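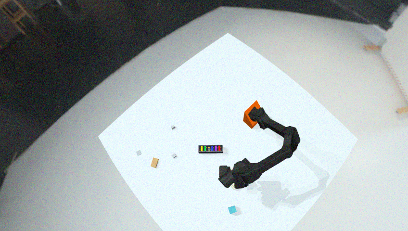

On Thursday, December 21, 2023, Neema Mosoti wrote:

> Has anyone managed to get a straight answer about what happens to the
> Setholm bus after the holidays? The sheet taped up in the shelter at
> Trundham says the evening service is "under review" and then gives a
> web address that goes nowhere. I take the late one home four nights a
> week. If it stops at Gitberg I have a long walk along a road with no
> sidewalk and I'd rather find out now than in the dark.
>
> Also, does a transfer from the Igwe line still work on it? Two drivers
> told me two different things.
>
> Neema

Neema, everyone,

Typing this on lunch so forgive the mess. I called the bus office yesterday and again this morning, got a person the second time. What I have:

The late bus is not gone. Yet. They want to run it as far as Gitberg and turn it there on weeknights, with the full run to Setholm kept on Fridays and Saturdays. That's the proposal. It needs a sign-off that hasn't happened, so the schedule you have in your pocket is still good until they post a new one. She wouldn't give me a date for the new one. I asked three different ways.

Transfers – yes, from the Igwe line, still good, one direction only, and you have to board within 30 minutes of the time printed on the slip. Printed time, not the time you got off. I think that's where the drivers are getting crossed up. The old rule went by when you stepped off the first bus and some of them are still going by that. If you get refused, write down the bus number and the time and call it in the same day. She said they can only look up the fare box if they have both.

If you pay by card the machine does the math for you and there's nothing to argue about. Paper slips are the problem.

Now the ridership thing. The office is leaning on a count from September. 467 boardings on the late bus for the whole month, all stops. Sounds low, I know. But two things. First, the bus was on detour for part of that month while they had the bridge approach torn up, and it skipped the mill stop and the stop by the laundromat completely. No boardings at stops it didn't go to, obviously. Second, I don't know if people riding through on a transfer got counted or not. I asked and she said she'd find out. So when you write in, please ask that same question, it would help if it came from more than just me.

Who to write to: there's a paper form at the counter in Trundham, behind the window, you have to ask for it. The web form is the broken link Neema mentioned. I told them it was broken, she tried it while I was on the phone and said huh. So paper for now, or a plain letter, they said a plain letter counts the same. Put on it which stop you use, what days, and what time you need to be wherever you're going. Don't bother with a long history of the route. Somebody did that in the spring and what came back was a form reply.

Things people have said to me at the stop that I think should go in the letters, if they're true for you:

Shift change at the nursing home. The late bus is the only one that meets it going east. The one before leaves before they clock out.

Night classes at the high school, which let out too late for anything else.

The road past Gitberg – what Neema said. No sidewalk, no lights after the feed store, ditch on both sides. They keep calling it "a short walk to Setholm" on the phone. I've done it once in daylight with groceries and I would not call it short. Say that.

Connection with the Igwe line. If the late bus turns at Gitberg then anybody coming off Igwe has to either get a ride or start out earlier, and the earlier Igwe bus misses the other one by a couple minutes. They may not have looked at that at all. She sounded surprised, is all I can say.

I was going to suggest we ask for a smaller bus on the full run instead of a full-size one on a short run. The van they use for the clinic trips sits in the yard in the evening, anybody who walks past the fence can see it. But I don't know what the rules are on who's allowed to drive it, so maybe as a question and not a demand. If somebody on here knows, speak up.

Separate subject, quickly. Whoever left a green umbrella at the Gitberg shelter, it's hung on the hook inside the hardware store now, they said they'd keep it a while. And the timer on the shelter heater in Trundham is fixed, you do have to hold the button down though, not just press it.

One more on the schedule itself. The printed one has a mistake in the Saturday column, the last two times are swapped. Last bus out of Trundham is the later of the two, wich you'd think was obvious but a woman last week stood there waiting on the strength of it. I've penciled the right order on the one in the shelter. The one at the library I haven't got to.

Neema, to answer the actual question – you're ok through the holidays, regular times, except no service on Christmas Day and New Years Day. After that I can't promise. If they do cut it back on short notice and you're stuck, reply here, there are at least a couple of us who drive that road after work and could work something out till it's settled.

Will call again after New Years and post whatever they tell me. If anyone gets there first please post it, even if it's just "they said the same thing."

Have to run, break's over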